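Trusum Sorting Set - data card

Version note: card revised 04/04/2018. Maintained by Dzintra Raudsepp. The earlier card covered the Vachon shelf set only and is superseded for basket work.

Contents

The release holds 256 sessions of a table sorting task. Items are placed in one of two rectangular baskets. The category of a basket is handwritten in lowercase on a sheet of white paper laid in front of it. Sessions are split into 8 folders by basket layout, with 2,681 item placements logged in total.

Layout

Both baskets stand on a plain white table against a wall. Baskets are orange to tan in color and woven, with a raised rim. Basket position is not measured - small shifts between sessions are expected and were left in.
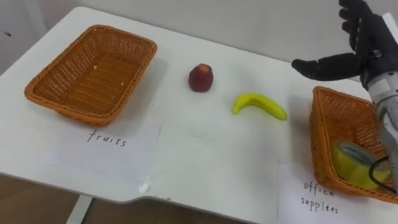

Fruits basket at left, empty; banana and dark red fruit on the table between the baskets, tape roll in the basket at right.

Items

Fruit and non-fruit items share one item list. Names in the list are generic (banana, tape roll) and carry no size or weight. An item counts as placed when it rests fully inside the rim. Items leaning on the rim are logged as "edge" and left out of the totals.

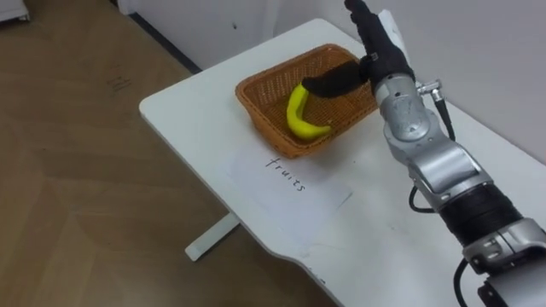 Raudsepp asked whether a banana put in stem first should get its own code, as the Clivivitz list does. It does not. Orientation inside the basket is not recorded in this version, and the Clivivitz codes should be dropped on import.

Room

The table stays along the wall for all sessions. Other furniture in the room is outside the task and has no entries in the item list. Floor objects are likewise unlisted. 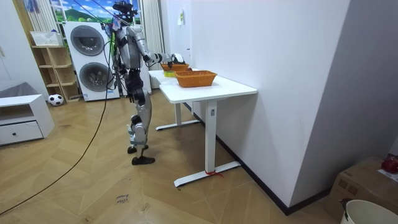

Long side of the table with both baskets; washer-dryer stack and open shelving at the back wall.

Known issues

- In 90 placements the basket label was entered as "fruit" in place of "fruits". Treat as the same class.
- Loose tape on the tabletop is not an item.
- Cundovier export drops the "edge" flag. Use the plain text log.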